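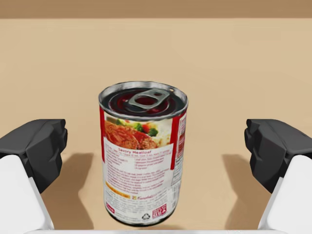

Page last changed: Saturday, 4:10 p.m.

Mandthorpe Household Machines Circle
Minutes of the February meeting, back room of the Elomham library

Hartmut Kramer was in the chair and opened with a warm welcome to the new faces, several of whom had driven over from Dindier in the sleet. The minutes of the last meeting were read and accepted with one correction — the dishwasher talk was given by Ms. Yeh and her brother together, and both should have been thanked.

1. Can a machine put the groceries away yet?

This was the main business and it took up most of the evening, as we rather hoped it would. Hartmut talked us through the pantry task, which is being worked on in simulation: one can with a Savory Meatloaf recipe on the label, standing upright on a bare tabletop, and a two-fingered gripper that has to close on it, lift it and set it on a shelf. He reported 2000 practice runs in the simulator so far, of which 532 ended with the can dropped, tipped or never picked up at all. There was a good deal of friendly groaning at that, though Ms. Yeh reminded us that the earliest batch was far worse and that we ought to be kinder to beginners of every sort.

A long and enjoyable discussion followed. Members who have worked in stores felt that shelving one can is a very small part of the job, and that the real test is a torn case with mixed sizes and a customer asking where the rice is. Others thought a slow machine would still be a blessing to anybody with sore hands, even if it took all afternoon over one bag. It was asked whether the gripper could manage the pull tab as well. Hartmut said opening the can is not part of the task and he would not care to promise it — lifting a tab wants a fingernail, or something very like one.

The feeling of the room was that machines can do a fair number of chores under tidy conditions, and that few of our kitchens are tidy.

2. Laundry

Held over again, with apologies to those who brought towels.

3. Money

The balance stands at $2808. A payment of $26 for the room was approved.

4. Next time

Hartmut will repeat the pantry task with the can lying on its side, and Ms. Yeh will bring her notes on floor sweepers. Members are asked to write down one chore they would gladly hand over and one they would rather keep.

The meeting closed at 9:15 p.m., and there was coffee afterward for those not in a hurry to get home.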